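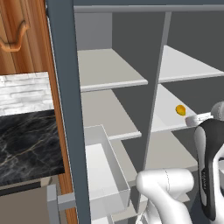

Tall shelving unit with a center divider

Fixing stone chips in car paint

Most stone chips can be fixed at home with a bottle of touch-up paint and some patience. The repair won't disappear completely, but from a few steps back it will be hard to find, and it will keep rust out of the metal. May is a good month for it in most places. Pick a dry day and work in the shade or in a garage with the door open.

Find the paint code first

Don't buy by color name. Carmakers use the same name for different shades and change the mix between model years. The code is usually on a sticker in the driver's door jamb, under the hood or in the trunk near the spare. On my car it's 254. Some stickers list the trim code right next to the paint code, so check the owner's manual if there are two numbers. Give the seller the code and the model year.

Metallic and pearl colors come as two bottles, a base color and a clear coat. Plain solid colors may need only one. I use Prokon pens for solids and the small Dretudska bottles for metallics. The pen tip is too wide for most chips, so I press a drop onto a piece of foil and pick it up with something finer.

What you need

Touch-up paint, and clear coat if your color calls for it
Primer, for chips that go to bare metal
Rust converter, if there's any rust
Isopropyl alcohol and lint-free cloths
A very fine artist's brush or wooden toothpicks
2000 and 3000 grit wet sandpaper
Rubbing compound and polish
Painter's tape

Clean the area

Wash the whole panel with car shampoo and dry it. Wax has to come off or the paint won't hold. Wipe each chip with alcohol and let it dry. I keep mine in a 700 ml spray bottle, which lasts me a couple of years.

Look at the edges of each chip with a flashlight. Lift loose flakes with a toothpick. If there's an orange spot in the middle, scrape it gently with the point of a knife until you see clean metal, then dab on rust converter and leave it for as long as the label says.

Primer

Only bare metal needs it. If you see gray or off-white at the bottom of the chip, the factory primer is still there and you can go straight to color. Otherwise, put a thin dot of primer in the bottom of the chip and keep it off the surrounding paint. Meneo gray primer works under dark colors. Use white under light yellow or red.

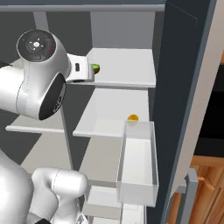

Stelios Chatzigeorgiou writes that he skips the brush altogether and uses a toothpick with the end cut square. He loads it, touches the middle of the chip and lets the paint run out to the edges by itself. He also says to shake the bottle for a full two minutes with metallics, and again halfway through the job. I tried the toothpick on the front bumper and would do it that way again for anything smaller than a match head.

Color

Build it up in thin coats. The first one will look too low and slightly too dark or too light. Leave it alone for an hour and add the next. Three coats is normal. On a metallic, stop just below the level of the old paint to leave room for the clear. Wait 6 hours after the last color coat, then put on clear until it stands slightly proud.

If a blob lands outside the chip, wipe it right away with a cloth barely damp with alcohol. Wipe away from the chip.

Below 18 degrees Celsius everything takes longer. Double the waiting times or put it off.
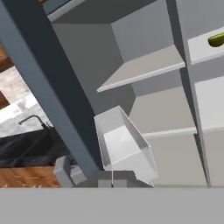

Iason Sotiropoulos

Leveling and polishing

Give the repair a week before sanding. Tape off a small square on each side of the chip. Wrap a strip of 2000 grit around a pencil eraser, wet it with soapy water and rub with almost no pressure until the bump is flat. Switch to 3000 grit for a few strokes. Stay away from body lines and panel edges, where the clear coat is thin.

The spot will be dull at this point. Work it with rubbing compound on a soft cloth, then polish. Tóth makes a small foam pad that fits in a cordless drill; run it at the lowest speed and keep it moving. Hold off on wax for another month.

Chips wider than a pencil, or a cluster of them along the front of the hood, are better left to a body shop.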